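Re: [shoparm] gripper stalls when it gets near the bin wall
From: Hertta Hakala
To: shoparm list

Shuk-fan, sorry, in a hurry, class coming in at 3 and I still have to clear the bench. Answers below yours.

Shuk-fan Yip wrote:
> Read your last post twice and still not clear on a couple of things.
> Are you picking from the same paper bin as before or did you go to
> a plastic tub? And is the stall on the way down or when it closes?
> Mine (same servo, older Orow board) gave up on the way down every
> time there was cable tension, and I spent a whole evening in the
> config before I looked at the cable. Also what are you using as
> objects. If it's all hard stuff you're going to fool yourself, soft
> things push back slower and the current curve looks nothing alike.
> Last thing, what did you set the close limit to? Stallonix default
> is way too brave imo.

Bin first. Still paper. I know. I like that it gives a little when the arm comes in wrong, I've hit the side more times than I want to admit and all it costs me is tape. Tried a plastic tub for one evening, first bad approach shoved the whole thing across the table and I had to redo the zero. Paper stays.

Stall is on the close, not on the way down. On the way down it's smooth now, that was the cable like you said. I had the braided sleeve tied too short behind the wrist so it was pulling back every time the arm reached out. Gave it more slack, moved the tie. Downside is the sleeve now sags and sits low, it goes right over the rim. Going to need some kind of hook or guide for it. If anyone has a printed one that fits the Uvberg plate please send it, I don't want to draw another part this month.

Objects: mixed, toy box stuff. Toy carrot, which is plastic with ridges, grips great. Green plush thing, grips terrible. Twisted rope toy, somewhere between and depends completly on where you grab it.
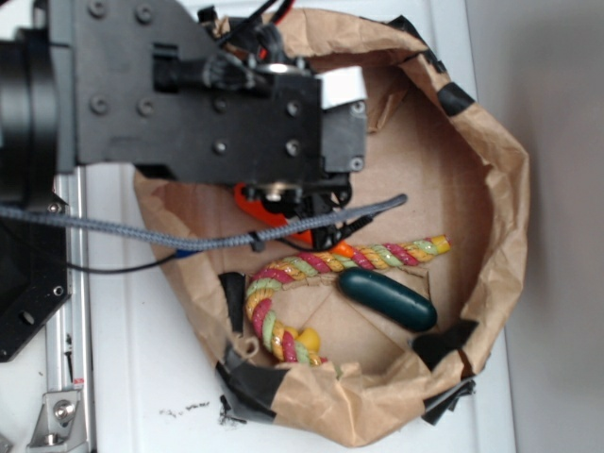
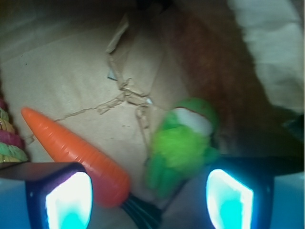
Close limit: started at 1254 which is what came in the Stallonix file, no idea who picked that number. Dropped it to 1000 and the stall on hard things went away. But now the plush slips out on the lift, not always, enough to be annoying. So one number isn't going to do it. What I'd like is two stages, close fast to the low limit, wait a moment, look at whether the fingers are still moving, then squeeze more only if they are. Soft stuff keeps creeping, hard stuff doesn't. Jankauskaitė has something like this in the old branch I think? It was called soft close or slow close. Couldn't find it last night, if anyone knows which file please just tell me the name, I don't need a walkthrough.

Other problem, the walls. When the object is tight against the side, one finger has nowhere to go and lands on the paper. Motor sees load, thinks it has something, lifts, comes up with nothing. Current alone can't tell a wall from a toy, at least not the way I'm reading it. Thinking I check finger gap after the close and throw out anything too wide or too narrow. Crude but it's ten lines. Will try that before I touch anything fancier.

Wrist camera: still fighting exposure up close. Finger pads go nearly white and everything further back is mushy. I locked the exposure, helped a bit, then somebody switched the overheads off and it was useless untl I reset it. Does anyone here lock white balance too or only exposure? I've seen both recommended and the posts are all from people with much nicer cameras.

To do before next time, mostly so I don't forget:
- cable guide
- gap check after close
- find the slow close code
- retape the rim, again
- label the 2 spare servos, I've mixed up the good one and the clicky one TWICE

Shuk-fan, can you send the current log from when yours was stalling on the way down? Would like to put it next to mine — if the shape is different then I can tell cable from wall and that saves me a lot. Raw file is fine, don't clean it up.

Also whoever borrowed the small hex driver from the drawer by the printer, I need it back. The long one doesn't fit behind the plate.

Ok they're at the door. More tonight if I get the gap check in.

Hertta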